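Teaching Two Arms to Share a Table

By Ronja Lunde

The first thing Usa Chaiyaporn wants you to understand about stacking is how much of it happens before anything touches anything. "People watch the clip and they wait for the part where it lands," she told me, leaning over a keyboard with a cold bagel in one hand. "The good stuff is four seconds earlier."

Chaiyaporn works at Giltska, a small research lab on the second floor of a former piano showroom, and for the past year and a half her group has been chasing a question that sounds almost too plain to fund. When a robot practices a job over and over in simulation, which of its practice runs should it learn from?

The usual answer is the ones that worked. You collect a pile of successful runs, you train a policy (the program that turns what the cameras see into what the arms do) to imitate them, and you throw the failures in the bin. The Giltska method, which they call Prakarell, goes back into the bin and starts picking things out.

I love this idea, and I'll try to explain why without waving my arms too much. Picture yourself learning to parallel park. You swing in beautifully, the angle is perfect, and then at the last second you tap the curb. Was that a bad attempt? Most of it was lovely! If someone erased the whole thing from your memory and kept only your clean parks, you'd lose a lot of excellent steering along with one dumb tap. Prakarell cuts every run into short pieces and scores each piece on its own, so a run that ends with a cylinder rolling off across the table can still hand over its approach, its grasp and its lift.

The scoring is where it gets clever. A second network looks at the state of the table at the start of a piece and again at the end, and estimates how much closer to done the robot has gotten. Pieces that close the gap are kept. Pieces that widen it are kept too, with a label saying so, which lets the policy learn what trouble looks like from the inside. Nuanchan Rattanakul, who wrote most of that part, compares it to reading a hiking trail log where people have marked the wrong turns. She has also rewritten it from scratch twice, the second time over a long weekend in August when the air conditioning was out, and she would like that on the record.

The task they settled on for testing is a pyramid. Two cylinders stand side by side on a white table, and a third has to go on top, straddling them. It's a mean little problem. Put the third one down with too much force and the bottom pair spreads apart. Let go while it leans and you're starting over. Other objects are left lying on the table in different colors and shapes, and the policy has to leave them alone, which early versions found very hard to do. One of them developed a passion for a red cube and would abandon a half-built stack to go visit it.

They gave the method 200 demonstrations to begin with, driven by people with hand controllers, and then let the policy practice and make its own messes. Every run is recorded from several virtual cameras, including ones that ride along near the grippers, so the network sees the job the way the hands would.

Chaiyaporn scrubbed back and forth through one of those recordings for me for a good ten minutes, stopping it, backing up, stopping it again. Once you've had someone point out the moment that matters, it's hard to go back to watching robots the old way. A gripper holding an orange cylinder over two others is a whole argument about whether to push, wait or pull back, and you can see how much of the difficulty is bunched up right there.
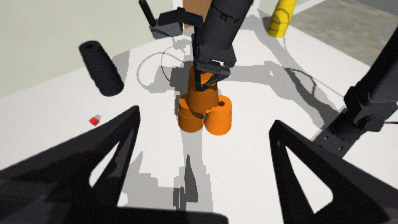 The comparison they ran was simple. One policy was trained on successes only, the other on everything, scored by Prakarell, and each got 500 fresh tries at the pyramid with the objects shuffled. The second policy finished more stacks, which is nice, but what made the room noisy was how it recovered. When the lower cylinders drifted, it would often lift the top one away, nudge the pair back together and try again. None of the original demonstrations contained that nudge. It had been assembled out of scraps from runs that failed.

Torquil Tennant, a roboticist at Durkcombe who read an early draft of the paper, is impressed and also a bit itchy about it. "Simulated friction is very polite," he said. "I want to see it on a scratched-up table with a cylinder that somebody dropped last week." Chaiyaporn agrees with him completely. The team's simulator, Ongart, handles contact well for its speed, but light, shadow and surface grip all behave themselves in there to a degree they never will in a lab. Rungnapa Ratanaporn has started varying all three at random during practice, and she's setting up the physical version of the table now, with turned cylinders she sanded herself to slightly different finishes.

There's also the matter of cost. Scoring every piece of every run takes a lot of computing, and Rattanakul thinks much of it is wasted on stretches where the arm is just traveling. Her next version will skip those. She showed me the to-do list, and it was long, and the item at the top said "red cube (again)."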